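Section 4: Showing a two-handed task with the Turnside grippers

I wrote this part of the Clolluston guide after doing rather a lot of demonstrations myself, so it has the things I wish I'd had on a bit of paper next to me. If you haven't paired the two grippers with the base unit yet, go back to Section 3 and do that first. I'll wait!

We'll use a light plastic container as the practice object all the way through. It's a good one to learn on (it flexes a bit, it slides if you nudge it, and it doesn't matter if you drop it).

4.1 Before you start

1. Clear a stretch of table wide enough for both grippers to come in from opposite sides. A plain top is best.

2. Switch on both grippers and squeeze each handle twice, all the way. The fingers should close until the yellow tips meet. If one side stops short, run the finger check in Section 3.4.

3. Wipe the yellow tips with a dry cloth. Please don't use spray cleaner on them, it leaves them slippery for ages.

4. Sort your cables. Mine go over the forearm and off to the side, with enough slack to reach the far edge of the table without tugging.

5. Open the Mustonen recorder and make a new task. Give it a name you'll still understand in March. I have one called "box thing 2" and I couldn't tell you what's in it.

Caution: keep loose sleeves, lanyards and long hair away from the fingers. They close faster than you'd think.

4.2 The starting pose

Every take should begin the same way, with both grippers closed, facing each other, and the container on the table between them. Hold that for a slow count of two before you move. The recorder uses the still moment to line the two tracks up, and if you skip it you'll get error 211 (tracks don't match) and have to do the whole take again.

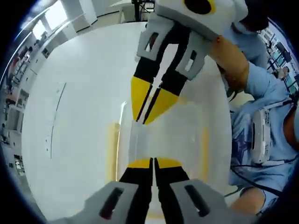
Figure 4.1. Both pairs of fingertips on the container, one gripper from each side.

Once you've held the pose, off you go:

1. Open both grippers to a bit wider than the part you mean to hold.

2. Bring them in together. It feels natural to let your stronger hand get there first, but then the container gets shoved across the table and the robot will happily learn the shove as well.

3. Close gently until the tips touch the plastic, then stop squeezing. If the walls bow inwards, you've gone too far.

4. Lift, tilt or turn the container, whatever your task is. Go at the speed you'd use if you were carrying a full mug of tea.

5. Set it down, open both grippers, back away, and close them again. Hold still for another count of two, then end the take.

Note: two people can share a task, with one gripper each. Agree out loud who's leading. I say "in, close, lift" as I go and it helps a lot, even when I'm only talking to myself.

4.3 Resetting between takes

Put the container back near the middle, but do shift it a little every time: a bit left, a bit nearer, turned round. If it's always on exactly the same spot the robot gets very good at that spot and hopeless everywhere else (I learnt this the slow way). Keep the far gripper over the table while you reset so you don't have to hunt for the starting pose again.

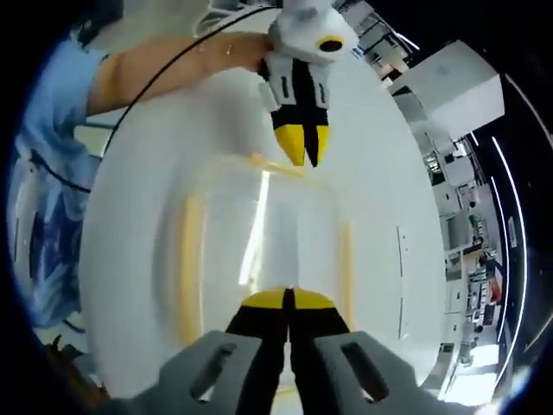
Figure 4.2. Grippers closed, container on the table between the two sets of tips.

4.4 How many takes?

For a simple pick-up I'd record 54 good takes and try the robot on those before doing any more. Turning an object over needs far more than that. My longest job, the Brumau sorting task, ended up at 806 and I was glad of every one of them, though my wrists weren't. The recorder holds up to 1000 takes in one task and then asks you to start a new one.

Take breaks! Tired hands make wobbly demonstrations, and you'll see the wobble when the robot plays it back.

4.5 If a take goes wrong

Dropped it: stop, mark the take as "bad", reset and carry on. Don't pick the container up by hand while it's still recording.

Cable caught: same again. Then move the cable before the next take.

One gripper slipped but you rescued it: keep that one. Tag it "recovery" and the robot can learn from it too.

Not sure: watch it back at half speed. If you still can't decide, bin it.

When you've finished, press Save Task and wait for the green tick before you switch the grippers off. Checking your takes is covered in Section 5.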